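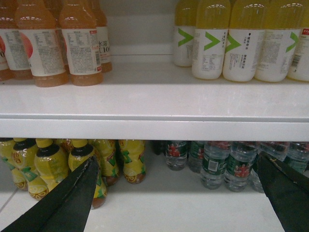
Figure 3. Wrist camera view of the practice shelf, with the gripper open in front of the lower level. Lemon tea is on the left of that level and water is on the right.

4. Collecting the shelf data

4.1 What we had to work with

I should say up front that this part of the project took far longer than any of us planned. Our course proposal gave data collection a single paragraph and two weeks. It ended up eating most of the spring, and the learning part (Section 5) got squeezed into what was left. So this section is long, and I've tried to write down the stuff I wish I'd had when we started.

The task comes from the student restocking league, where a team's arm has to pull a named drink from a store shelf and put it in a bin without knocking over the neighbors. Our team is called Drana. There were two of us on the arm full time, Lucimara Figueiredo and me, and Zuleica Aguiar built the labeling tool and ran most of the training jobs. The tool is called Jelel. It's a small program that plays back a recording, lets you mark where the grasp begins and ends, and saves a short text note with it.

We drove the arm by hand with a leader arm that Lucimara put together from the club's spare servos. You move the small one, the big one follows, and the wrist camera records the whole time along with the joint angles and the gripper opening. All the images we train on come from that one camera. We did try adding a second one on a tripod early on, but people kept bumping it, and after the third time we had to redo the calibration I took it down and never put it back up.

4.2 What the wrist camera sees

Figure 3 is a pretty typical view. The drinks on the upper level lose their tops at this height, which matters a lot more than I expected. Our first detector leaned heavily on caps (they're round, they're easy, they stand out), and from this kind of pose there are no caps to find on the upper level. The lemon tea down below still shows its dark caps, so the detector was happy with those and close to useless one level up. Zuleica spotted this by sorting the mistakes by shelf level, and once you saw the list it was painfully clear.

Labels turned out to be the better cue, but they have their own trouble. The same bottle can show you its front, its barcode or a block of fine print depending on how it was turned when somebody put it down. In the figure, the peach-orange juice does all of this within one group: there's ingredient text on one bottle, a barcode on another, and "水溶 C10" readable on one set farther back. The yellow-tinted drinks on the upper right are easier because of the big green chevron on each label. We stopped trying to read text at all after the first month. The model gets the crop and has to learn that every side of a bottle is the same drink.

Then there's the gripper itself. Both fingers are black and they take up a good chunk of the view near the bottom. With the gripper spread as wide as it is in Figure 3, the left finger covers part of a lemon tea label and the right one covers part of a water bottle, and those are exactly the bottles closest to being picked. I wanted to paint the fingers out of the training images. Lucimara argued against it, and she was right — the policy uses the fingers to judge how far it is from the bottle, and the version we trained with painted-out fingers kept closing too early.

The last thing is the shadow under the upper level. More yellow bottles are dimly visible behind the front row of tea, and our labeling rules said nothing about them. I labeled the back ones, Lucimara didn't, and for a while the detector learned a muddy average of the two of us. We settled on a simple rule: label a bottle if you could name the drink from that crop alone. It's a judgment call and we still disagreed sometimes, but a lot less.

4.3 How a recording session went

One person drove and the other reset the shelf. A recording began with the arm at its rest pose, went through one approach, one grasp and one pull, and ended when the bottle was over the bin. We picked the target drink with a random draw in Jelel because, left to ourselves, we both went for the water every time. The ribbed sides give the fingers something to hold and it just feels nicer to drive.

We changed the layout after every block of 100 recordings. Changing it more often would have been better for the model and much worse for us. A full reset means taking everything off, wiping the white surfaces, and putting the drinks back in a new order with new facings, and by the end of an evening we were getting sloppy about it. If you look through the later sessions you'll find several layouts that are nearly copies of earlier ones. I only noticed while writing this up.

The person resetting was also told to leave things a bit messy: bottles leaning, uneven gaps, a row pushed back from the lip. The league shelf is stocked by people in a hurry and it doesn't look like a catalog. Our first sessions, where I had lined everything up with a ruler, gave us a policy that worked beautifully on my ruler shelf and fell apart on Lucimara's.

4.4 How much we kept

In total we made 3502 recordings. After going through them in Jelel we kept 2915. The ones we threw out were mostly driver mistakes (dropped bottles, a finger catching the shelf lip) plus one bad evening when the joint log and the video drifted apart and we couldn't line them up again. That evening was my fault. I had updated the logging code right before we started and didn't run the check script.

Of the recordings we kept, 1311 target the lower level. The upper level got the rest, partly on purpose and partly because it was the level we kept failing on and so kept going back to. We froze the data set on March 2, 2024, and everything in Section 5 uses that version, even where we later found labels we would have liked to fix.

We went back and forth on whether failed grasps should stay in. Some papers we read for class keep them and some don't. We kept a failure if the driver recovered and finished the pull in the same recording, and dropped it otherwise. Zuleica trained once with the recoveries and once without. The policy with them was slower but it would back off and try again when a bottle slid away from it, and the other one would just squeeze air and head for the bin with nothing in it. We used the slower one.

4.5 Things I would change

I'd write the labeling rules before the first recording, with pictures, and have both drivers label the same small set to see where they differ. We did this in the end, but by then a lot of the work had to be redone.

I'd also move the light. Our practice shelf stood under a single ceiling lamp, which left the back of the lower level dark in nearly every session. The Nogueira team lent us a clip lamp near the end and the back row got easier to label right away, but only our last few blocks have it. Their arm is built quite differently from ours, so we couldn't share recordings with them, though we did trade layouts, and a few of the strangest ones in our set are theirs.

Finally, the gripper opening. We started every approach with the fingers spread all the way because it felt safe. On a full row that's a bad habit: the wider the fingers, the more neighbors they can touch on the way in. The Dikia fingertips, which we fitted in June after the data was frozen, are thinner and would let us start narrower. We haven't collected anything with them yet, so none of the results in the next section apply to them.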